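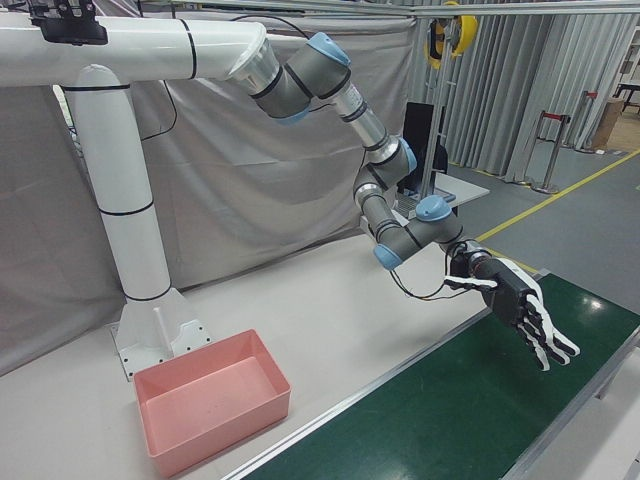 동호회 소식지 메일, 다들 어디로 보내세요?

트랙데이초보
안녕하세요, 눈팅만 하다가 처음 글 남깁니다. 저희가 Trostbridge라는 작은 카트 모임을 하고 있는데요, 소식지 받아보시는 분이 어느새 363명이 되었어요(처음엔 진짜 저희끼리만 돌려보던 거였는데 감개무량하네요!). 지금까지는 제 개인 메일 계정에서 숨은참조로 나눠 보냈는데, 지난번 일정 안내가 절반쯤 스팸함으로 들어갔다고 합니다. Stuveo를 쓰면 된다는 분도 계시고 Tamihana가 낫다는 분도 계셔서 여쭤봅니다. 8월 대회 접수 안내 전에는 옮기고 싶어요.

피트레인아저씨
반갑습니다. 저는 Stuveo를 꽤 오래 쓰고 있는데, 무료로 한 달에 1000통까지 되니까 그 정도 인원이면 격주로 보내셔도 남습니다. 화면도 단순해서 저처럼 컴퓨터와 별로 안 친한 사람도 금방 익혔어요. 다만 첫 발송은 꼭 조금씩 나눠서 하세요. 저는 하루에 30명씩 보냈는데 답답하긴 해도 반송이 거의 없었습니다.

rpm_nalda
윗분 말씀에 죄송하지만 저는 좀 생각이 다릅니다. 하루 30명이면 다 보내는 데 열흘이 넘게 걸리잖아요. 접수 안내를 누구는 오늘 받고 누구는 다음 주에 받으면 말이 나올 수밖에 없어요. 그리고 스팸함 문제는 업체보다 도메인 인증 쪽을 먼저 보셔야 합니다. SPF, DKIM 설정은 하셨나요?
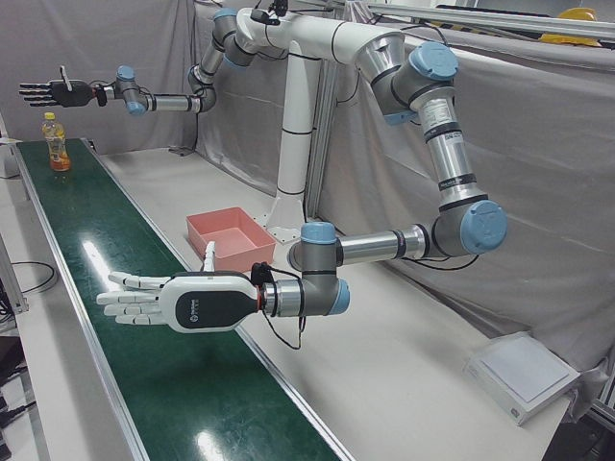

Tamihana는 가입할 때 그 설정을 화면에서 차례차례 안내해 줘서 저는 거기로 정착했습니다. 구독자가 약 1370명인데 월 요금은 좀 아깝다 싶으면서도 계속 내고 있네요 ㅎㅎ

트랙데이초보
헉, 인증이라는 건 처음 들어봅니다... 개인 메일 주소라서 도메인도 없어요. 그것부터 사야 하는 거군요?

rpm_nalda
네, 도메인 먼저요. 모임 이름으로 하나 사 두시면 나중에 홈페이지 만들 때도 쓰실 수 있어요.

피트레인아저씨
인증은 rpm님 말씀이 맞습니다. 제가 빼먹었네요. 그래도 나눠 보내는 건 저는 여전히 권합니다. 급하지 않은 인사 메일로 먼저 천천히 돌리고, 접수 안내는 그다음에 한꺼번에 보내면 되지 않을까요?

rpm_nalda
아, 그 순서라면 저도 찬성입니다.

체커기흔드는곰
지나가다 한마디만 보탤게요. 저희는 Grovside 쪽에 대행을 맡겼었는데, 담당이던 Rochelle McPhee 씨가 제일 먼저 물어본 게 수신 동의를 어떻게 받았느냐였어요. 현장에서 종이로 이름만 적은 분들이 꽤 있어서 다시 여쭤보느라 고생했습니다. 명단 옮기시기 전에 그것부터 정리하세요. 수신거부 링크도 맨 아래에 꼭 넣으시고요!

트랙데이초보
다들 이렇게 길게 써 주셔서 정말 감사합니다. 저희도 종이로 받은 분들이 계셔서 뜨끔했어요. 오늘 저녁에 명단부터 펼쳐 놓고, 도메인 사면 Stuveo 무료로 인사 메일부터 보내 보겠습니다. 설정하다 막히면 또 여쭤볼게요.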